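Burniveo abre em janeiro o serviço de limpeza de frigoríficos pequenos

A empresa Burniveo anuncia que vai abrir, em janeiro, um serviço de limpeza e revisão de frigoríficos pequenos ao domicílio. O serviço começa no bairro de Lutik, com 23 casas já inscritas.

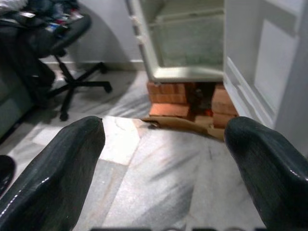 "Muitas famílias guardam um frigorífico antigo e não sabem como se deve cuidar dele", explica Kirsty Birkett, responsável do serviço. Cada visita tem a duração de quase 41 minutos e inclui a lavagem do interior, das prateleiras e da borracha da porta.

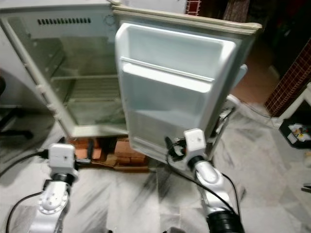

Os clientes recebem também uma folha com conselhos, escrita por Reece Dawber. A folha recomenda esvaziar tudo antes da visita, incluindo os compartimentos da porta. Um aparelho elevado sobre tijolos, com a porta bem aberta e a prateleira de arame à vista, permite trabalhar sem se dobrar tanto. A altura deve ser igual dos dois lados.

As inscrições fazem-se na loja Kershaw, até às 10 horas da manhã.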